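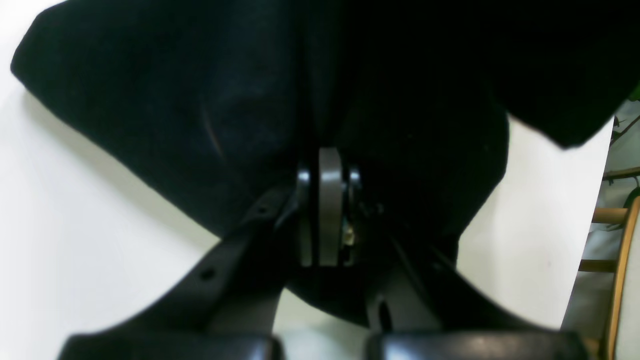
Jolanta Witkowska would sooner have grip force logged on every cycle than see another table of success rates, and she has asked that the next round of the gripper comparison do so. The request has been accepted.

The March round set the Kingi and Foditix parallel-jaw grippers against each other on soft goods, at 30 cycles per fabric and 206 cycles in all. Dark cloth remained the harder case for the wrist camera, and the controller timeout was lengthened to 15 seconds as a result. Cable routing at the wrist will be standardised before testing resumes. 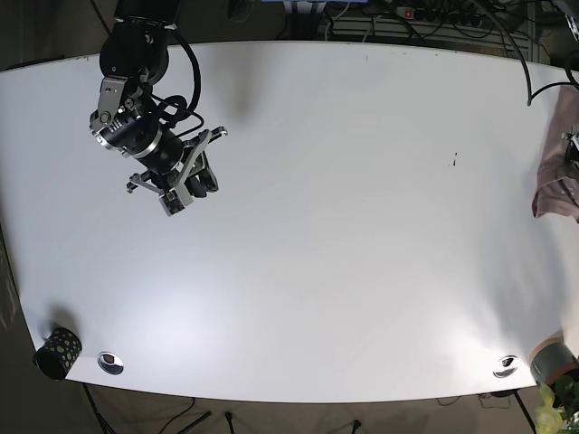

Right arm over the test table, gripper open.

Enquiries regarding the programme may be directed to Tadhg Doherty.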